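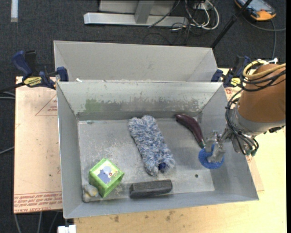
The price of a gallon of heating oil in Kelbridge went up by 35 cents on the first of the month, and by lunchtime everyone in town had become an energy analyst. I include myself. I have lived here through enough winters to hold firm views on crude, refining margins and the moral character of Watkins, our local supplier, and I share them freely at the post office. My own household budget has always looked something like that gray metal bin, with a fluffy blue-and-white duster, a toy eggplant and a bright blue ring all lying in together, and for years I put the oil bill in with the rest and hoped it would get along with the others. This fall I took it out and read it.

The bill is a work of literature. There is the price of the oil, which you would expect. There is a delivery charge, and a fuel surcharge on the delivery charge, so that I pay extra for the fuel used in bringing me fuel. There is a line marked "adj." that I asked about by phone. The young man at Watkins was very polite and went away to find out. He is still finding out.

My tank holds 165 gallons when full, a condition it last enjoyed in July, when the price was low and the weather made the whole idea of heat seem disgusting. Buying in July is what sensible people do. Gwenllian Gwilliam, who lives up the hill and has kept every oil receipt since she bought the place, filled hers to the brim and signed up for the fixed-price plan the same afternoon. She has been unbearable ever since.

The fixed plan is a bet, of course. You agree in summer to a price for winter, and if the market falls you spend February paying more than your neighbors and pretending you bought peace of mind. Gwenllian did this two years ago and admits to it only after wine.

The other choice in town is Savel, a co-op that buys in bulk and passes on the discount, provided you order at least 1000 gallons a year. My house is drafty, but it has some self-respect. Three of us on the street looked into ordering as one customer, until we reached the question of whose name would be on the account and remembered what we knew about each other.

Then there is the heat pump. Kukport will install one and let you pay it off over 7 years, and their brochure shows a couple in thin sweaters laughing at a thermostat. I have never laughed at mine. I have asked for a quote all the same, and I am told it will come by Friday.

Meanwhile the thermostat is set low and the dog has moved onto the bed. Watkins delivers again next week, surcharge and all.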